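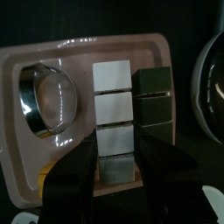 You'll never get them to set if you pick them that ripe, came the verdict down the phone before I'd even had my toast, and put the lemon pips in, for heaven's sake, in a bit of muslin, the way we always did. So that was my Sunday, 22/12/2024, decided for me by half past seven in the morning, and I can't say I minded.

The apricots, I should explain for my own sake when I read this back in the middle of winter, came from the roadside place on the way out to Trulleck. The honesty box was full and the lady was out the back with a hose, so I ended up standing in her shade for a good while talking about fruit fly and hips. I'd gone for a small bag to have with yoghurt. I came home with 11 kilos in two boxes, and the car smelled so lovely that I sat in the driveway for a minute with the windows up, even in that heat.

They wouldn't have lasted till Christmas, and half of them were soft on the shoulders already. I had everything halved and stoned by ten, listening to the carols on the radio and the neighbours putting up their shade sail (a good deal of language, then laughing, then more language). My thumbs are orange. I cracked a few of the stones for the kernels as Mum used to, one to a jar, and hit myself with the hammer only the once.

The first batch was runny, and I'll admit it. I did the saucer in the freezer and pushed it with my finger and it just slid about like soup. The pips went into the second lot and it wrinkled up beautifully, so I tipped the first lot back in with it and boiled the whole thing again, and now it's all a bit darker than I'd like but the taste! Sharp and sweet together, with that little bit of almond at the end. I had some on bread while it was still far too hot and have a sore spot on the roof of my mouth to show for it.

I ended up with 26 jars, the Hultell ones with the good lids and a few odd ones from the back of the cupboard that used to hold olives. They're lined up along the bench on a tea towel and every so often one of them pops as it seals. I love that noise. I've been sitting at the table writing this and stopping to listen for the next.

It got to be a real scorcher by mid-afternoon and I gave up on the kitchen and lay on the floor in the hall with my feet up on the skirting board. Still to do: labels, the ham glaze, finding the good tablecloth, and posting the parcel to Brotetholm, which will be late whatever I do now. I might put a jar in it anyway and wrap it in every sock I own.

A change is meant to come through tonight. I can hear the leaves starting up outside, so I've opened everything at the back of the house and I'm off to have a cool shower and leave the big pan soaking till morning.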